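6/7/20

The workshop at Butby has reopened its order book, and readers of this blog have asked for an account of how the basketry program is run, who decides what is made, and where the money goes. The following notes are intended to answer those questions in one place. They concern the willow and rush work only. The weaving program at Laur operates under separate terms and will be treated in a later post.

## Background to the program

Brarico began purchasing baskets from makers in the Butby area as an ordinary buyer. Orders were placed by letter, goods were collected at the end of the season, and payment followed when the goods had been sold. This arrangement was common in the trade, and it placed nearly all of the risk on the maker. A household that had cut, sorted, soaked and woven its willow over several months could wait several more before receiving anything for it.

The present terms were adopted in February. Half of the agreed price is now paid when the order is confirmed, and the balance is paid on collection. Makers set their own prices by piece. Brarico may decline a price, but it does not make a counteroffer, a rule that was requested by the makers themselves and that has been kept without exception. In the first months it caused some discomfort on the buying side. Two designs were dropped from the catalog on grounds of cost, and one of these has since returned at its original price after customers wrote to ask for it.

## Materials

Willow for the program is grown on leased ground along the river at Tetside. Three varieties are cut. The first is a slender, flexible rod used for fine siding. The second is heavier and is reserved for stakes and handles. The third is grown chiefly for its color, a deep reddish brown when dried with the bark on, and it is used in bands.

Cutting takes place in winter, when the leaves have fallen and the sap is down. Rods are sorted by length on the day they are cut, tied in bundles, and stood under cover with space between them for air. Brown willow must be soaked for a number of days before it can be woven, and the time varies with the thickness of the rod and the temperature of the water. Experienced makers judge readiness by bending a rod around the wrist. Beginners are advised to keep a written record, as willow that has been soaked too long turns slick and loses its bark in the hand.

Rush is a separate matter. It is cut in summer, dried slowly out of direct sun, and dampened only briefly before use. The rush available this year is shorter than usual, and the floor mats in the largest size will therefore not be offered until the next harvest.

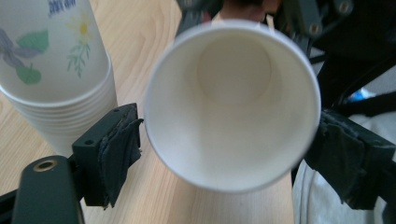

*A white paper cup, held from both sides.*

## The round-based log basket

Of the forms made at Butby, the log basket with a round base is the one most often ordered and the one most often misunderstood. Customers occasionally write to say that the base of their basket is not flat. It is not meant to be. The base is woven with a slight dome, so that the basket stands on its outer edge and the weight of the contents is carried by the rim of the base. A basket with a truly flat base will begin to sag at the center within a season or two of regular use.

The work proceeds from the base upward. The base sticks are split and crossed, bound with fine rods, and opened out evenly like the spokes of a wheel. Stakes are then inserted beside the base sticks, pricked up, and tied together at the top while the first rounds of heavy weaving are put on. This band, known as the upsett, sets the shape of everything above it. A fault there cannot be corrected later, and the makers at Butby will take a basket back to its base before they will continue on a poor upsett.

The siding follows, and then the border. Regional habits are most visible in the border. At Butby it is worked with each stake passing behind one and in front of two, and the tips are left a little long and trimmed only when the basket has dried. Makers from Tetside trim at once and consider the other practice untidy. The difference has been discussed at length over the years, and the catalog takes no position on it.

A finished log basket should hold its shape when lifted full by one handle. This is the test applied before collection.

## Orders and figures

The program accepts 100 orders in each half-year. The limit reflects the quantity of willow available from Tetside and the number of hours the makers wish to give to commissioned work, as most of them also sell at local markets on their own account. Of the current allocation, 50 places are held for returning customers until the end of the month, after which any that remain will be opened to the general list.

The tool and soaking-tank fund stood at 3965 dollars when the accounts were last closed. A new tank, long enough to take the tallest rods without bending them, has been approved and will be paid for from this sum. The remainder will go toward bodkins, shears and the repair of the drying shed roof, which has leaked at its north corner through the past winter.
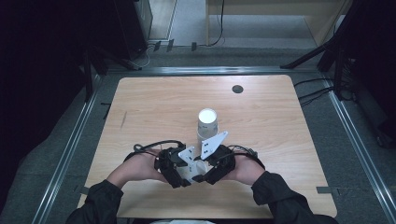 *At the table, with both hands on a black gripper.*

## Care of willow baskets

Several letters have asked how a willow basket should be kept. The advice is brief. Willow dislikes extremes. A basket placed close to a stove will become brittle, and one left on a damp stone floor will grow mold along the base. Dust may be removed with a soft brush. Once a year the whole basket may be rinsed outdoors with clean water and left to dry in moving air, away from strong sun. Varnish is not recommended — it seals the surface, cracks with movement, and makes later repair difficult.

Repairs are accepted at Butby for any basket made under the program, whatever its age. A broken handle can usually be replaced. A broken stake in the siding can often be joined, provided the border is sound. Customers are asked to send a description of the damage before sending the basket itself, and to wait for a reply, as the repair bench is small and work is taken in the order received.

Requests for the general list should be made in writing and should state the form, the size and whether bands of colored willow are wanted. Delivery dates will be confirmed with the deposit notice.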